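Seasonal Kitchen Lead and Two Kitchen Assistants, Prellenside

Kesunum Residential Study Center is hiring for the coming season at our Prellenside house. We have three openings: one kitchen lead and 2 kitchen assistants. All three are paid, on-site jobs. Room and meals are available to anyone who wants them, and about half our kitchen staff in past seasons have chosen to live in.

Posted June 2023. Applications are read as they come in, and the posting will be taken down when the jobs are filled.

Who we are

Kesunum runs short residential courses for adults: bookbinding, local history, choral singing, botanical drawing, language weeks and a few others that change from year to year. Guests stay between two and six nights. They eat breakfast, lunch and dinner with us, and there is tea and something baked in the middle of the afternoon. The kitchen also packs lunches for groups that go out for the day.

Prellenside is the larger of our two houses. It has a main dining room, a smaller one used for breakfast and for guests who want a quieter meal, and a kitchen on the ground floor with its own door to the yard. The other house, Wysocka, has a kitchen of its own and is fully staffed. You may be asked to cover a shift there when someone is out sick. It is a 20-minute walk, or you can ride over in the van.

The kitchen lead

The lead runs the kitchen day to day and reports to Urszula Kołodziej, who manages food and housekeeping for both houses. You would plan menus a week at a time, place orders, set the prep list each evening for the next day, and cook most dinners yourself. You would also train the assistants and keep the temperature and cleaning logs up to date.

Menus are plain home cooking. A normal dinner is soup or salad, one main dish with a vegetarian version, two vegetables, bread and a dessert. Guests go back for seconds, and we want there to be seconds. We do not do plated tasting courses, and a cook who wants to do that kind of work will be bored here.

You should have:

Two years or more of paid cooking experience, at least one of them cooking for groups
A current food safety manager certificate, or the willingness to get one before you start (we pay the fee)
Experience with ordering and with keeping to a weekly budget
Working knowledge of common allergies and how to keep foods separate
The ability to lift a full stockpot with help and a case of canned goods without it

The kitchen assistants

Assistants wash and cut vegetables, make salads and sandwiches, set out breakfast, serve, clear, run the dish machine, and clean the kitchen and both dining rooms. After the first few weeks an assistant usually takes over one regular job, such as the afternoon baking or the packed lunches. You do not need a certificate or a resume full of kitchen jobs. Some of our best assistants had only ever cooked at home.

You should be able to stand for most of a shift, follow a written prep list, and show up on time for an early start. The breakfast shift begins at 6:15 a.m. Please think about that before applying.

Equipment and how we keep it

The kitchen has a six-burner gas range, a double convection oven, a flat griddle, a walk-in cooler, two chest freezers and a pass-through dish machine. Most of the pans are older than the people using them and we would like them to last. Nonstick pans are washed by hand. Knives are washed by hand, dried right away and put back on the rack, never left in a sink.

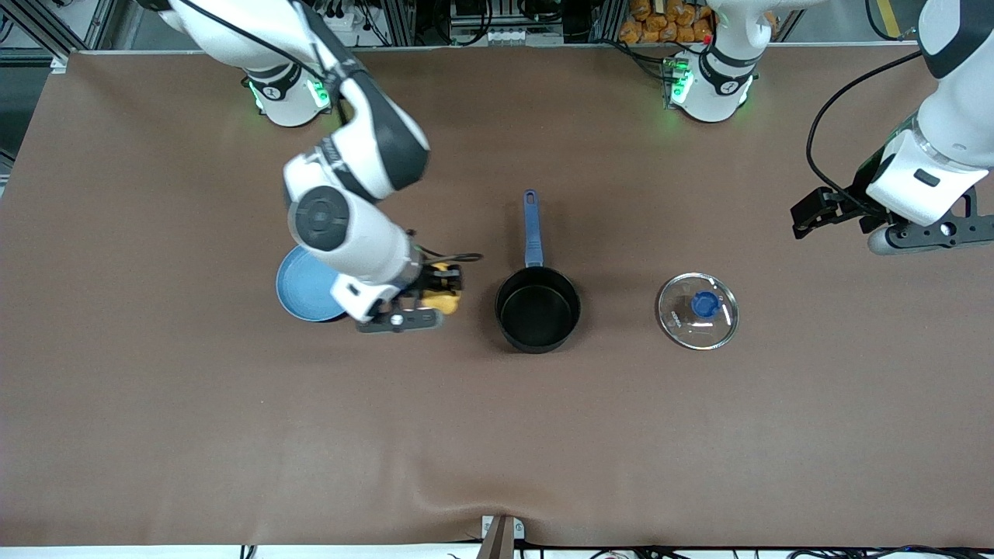 Lids are a sore point. They go missing, they get stacked under heavy things, and then at dinner there are four pots on the range and one lid that fits. Each lid has a place on the shelf next to its pan, and the closing shift checks the shelf before turning out the lights. The same goes for the serving spoons and the large sheet pans. If something breaks, write it on the sheet by the cooler door and Urszula will replace it with the next order. No one is charged for breakage.

Hours

The lead works five days a week, 40 hours, on a schedule set two weeks ahead. The days off are together unless you ask for them to be split. Assistants work either full time or three-quarter time, and you can tell us which you prefer.

Shifts are as follows:

Early: 6:15 a.m. to 2:15 p.m.
Middle: 10:00 a.m. to 6:00 p.m.
Late: 12:30 p.m. to 8:30 p.m.

Everyone takes a share of early and late shifts. We do not schedule a late shift followed by an early one the next morning. There is a paid 30-minute meal break on every shift, and staff eat the same food the guests do.

Pay and benefits

Pay is hourly, on a scale that runs by experience, and we will send you the current scale before an interview so you do not have to ask for it. Overtime is paid under state rules. Staff who stay to the end of the season receive a completion payment of $2,000 for the lead and a smaller one for assistants, listed on the pay scale.

Live-in staff have a private room in the annex behind the house. Bathrooms and a small sitting room are shared. Rooms have a bed, desk, closet and decent heat — the wireless signal is weaker, and people who need to make video calls usually use the library. The room is free during the season. If you live out, there is parking in the lower lot, and the 306 bus stops at the end of the drive.

All staff may sit in on one course per season at no charge if there is an open place. Staff also get a discount at Masano, the cafe and bakery in the village, where we buy our bread.

Last season the kitchen served 2,027 dinners at Prellenside. We mention it so you have a fair idea of the pace. It is steady work with some very full evenings, mostly on arrival days, and some slow ones when a single small group is in the house. Slow days are used for deep cleaning and for filling the freezers with soup stock and pie crust.

What we would like you to know first

The house is old and the kitchen gets hot. There are fans, and the yard door stays open in good weather, but there is no air conditioning in the kitchen itself. The stairs to the dry storage room are steep. Phones stay out of the prep area. Music is fine until guests come down.

We have guests with serious allergies nearly every week. Their meals are made first, on a cleared and washed counter, covered, labeled with a name, and handed over in person. We are strict about this with everyone, the lead included.

How to apply

Send a letter of a page or less and a list of the jobs you have had, paid or unpaid, to Anika Obi in the Kesunum office. In the letter, please tell us:

Which job you want, and whether you would take the other if offered
Whether you would live in or out
The earliest date you could start
For the lead position, one week of dinners you would plan for a group of mixed ages, with the vegetarian version of each

You can mail the letter, send it through the contact form on our website, or leave it at the front desk at Prellenside. Anika answers every application, normally within a week.

Interviews are held at the house. Candidates for lead will be asked to cook lunch for the staff using what is in the cooler that day, and are paid for four hours. Candidates for assistant have a shorter visit: a talk with Urszula, a tour and an hour or so helping with prep, also paid. If travel is difficult, tell Anika and she will arrange a ride from the station.

We ask for two references and call them only after the visit. A background check is required for live-in staff and is done at our cost.

People who applied in earlier seasons are welcome to apply again. Just say so in your letter, and there is no need to send the job list a second time unless it has changed.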